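Rules for a Table With One Arm

When Toàn Lã started at Ruststead, the safety rules for the simulation group fitted on one sheet of paper. Most engineers there thought even one sheet was too much. A simulated arm cannot hurt a person, so why should it follow a standard?

Lã did not agree. A controller that learns bad manners in simulation will bring them to the real robot, he told me.

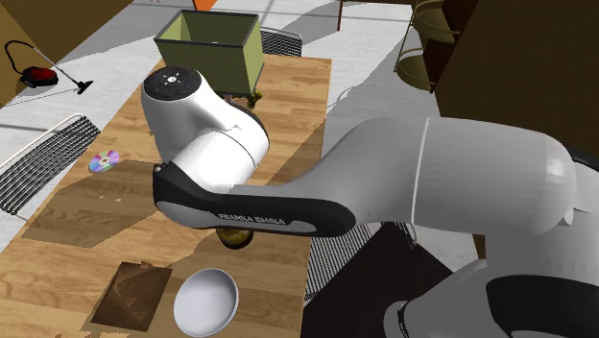 His first draft had 94 rules. It was tested with Skekier, the planning software of the group, and after 2,650 trials only a small part of the rules had changed any result. The others were removed. Today there are five, and three of them concern the last moments before contact: how fast the hand may come down, how far the fingers must open, and when the motion must be given up.

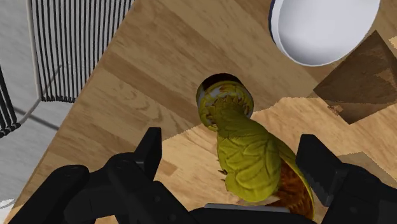

3 min read

The rule about the fingers made the longest discussion. Bautista Núñez, who writes test procedures at Cirlow, wanted one fixed opening for all objects. This is easy to check, and an inspector likes it. Lã wanted the opening to depend on the shape, especially for objects with thin or pointed parts. They agreed on a minimum margin on each side, and every exception must be written in the log with a name next to it.

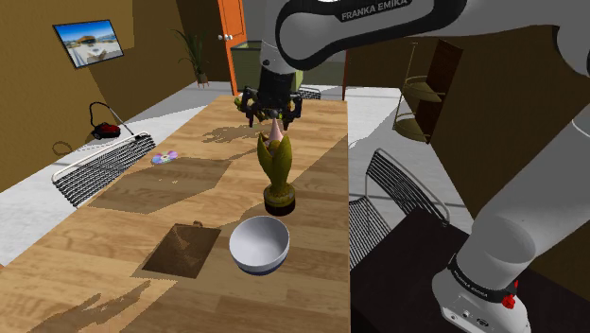 RUSTSTEAD, March

The second edition is now in review. Núñez has asked for a clear text on household objects near the target, for example a bowl that the arm should not touch. For him, a grasp which moves the neighbor object is a failed grasp. Lã would like to record it separately, and he keeps both numbers in his reports until the question is decided.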